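Skuro and Wurnomier share first findings from side-by-side gripper trial on household clearing-up

4 min read
166 shares | 4 comments

HEYWOOD, May – Skuro, the maker of arms and controllers for light work around the home, and Wurnomier, which designs gripper fingers and linkages, are very pleased to share the first findings from a joint trial in which grippers, wrist fittings and control settings have been put through the same everyday clearing-up jobs, one after another, on the same sort of desk.

It has been a long spring for both teams, and a happy one on the whole. The trial was set up to answer a question that customers put to us at nearly every visit, namely which gripper they ought to buy if the arm is going to spend its days tidying up after people. Up to now we have had to reply with a shrug and a data sheet, and we felt that people deserved something better than that (so did our own sales desk, who have been asking for years!).

The task at the heart of the work is clearing up after a meal of crayfish. Shells are light, springy and full of awkward edges, they cling to one another, and a grip that is fine for a cup or a cardboard box can send them skittering off in all directions. The two-arm set-up is asked to move the shells off a desk mat and into a bowl, with a cloth, a tissue box, a lamp and a shopping bag left standing about much as they would be in anybody's home.
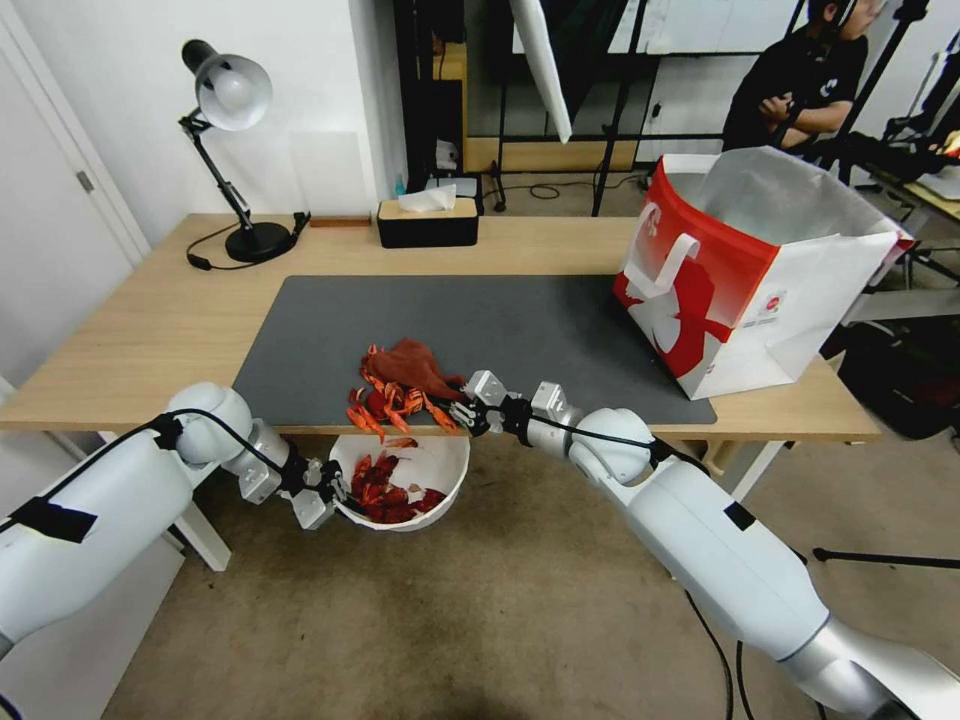

Grip force was the setting we argued over most. Our engineers came into the trial fairly sure that a firmer pinch would carry more shells at a time, and in the early runs it did, though it also crushed a good many of them and left small bits behind on the mat that were then a nuisance to collect. A gentler pinch with a slightly slower lift took longer over each handful and left a cleaner desk at the end, and that is now the starting point we suggest for anyone with brittle or messy things to pick up.

Finger shape came next. Wurnomier supplied 4 sets of black fingertips for the trial, from broad and flat to quite narrow, and each set was run with the same controller, which Skuro sells under the name Rasteo. The narrower tips were better at getting hold of a single leg or claw, and the broader ones were happier with a heap. We had rather hoped for one clear winner to put on the front of a brochure, but the results are more useful for being a bit mixed, and both companies will be publishing them just as they stand.

So far the teams have logged almost 1000 runs, of which 166 used soft things such as cloths and tissues in place of shells. Cloth behaved quite differently. It forgives a poor approach, as there is nearly always a fold to catch hold of, but it drags, and an arm that lifts too early will take half the desk along for the ride.

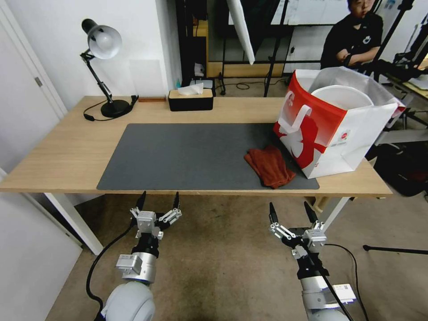 Cable routing deserves a word too, even if it seldom gets one in announcements like this. With two arms working close together over a desk edge, a loop left too long can catch on its neighbour and a loop left too short will tug at the wrist just when you want it steady. The Rasteo guide now has a full chapter on the subject, with suggested lengths for left and right arms, and we would warmly encourage existing owners to read it before they fit new fingers.

The next stage will look at camera placement, comparing a single view from head height with extra views from nearer the wrist, using the same desk jobs so that the new results can be set beside the old. Skuro and Wurnomier plan a further 800 runs for this stage.

A summary of the findings, along with the force and speed settings used, is free on request from either company. Visitors are welcome at the Heywood workshop by arrangement, mornings preferred, and there is usually a pot of tea on the go.

About the companies

Skuro builds arms and controllers for light household and workshop tasks. Wurnomier designs and makes grippers, fingertips and wrist fittings for arms of many kinds.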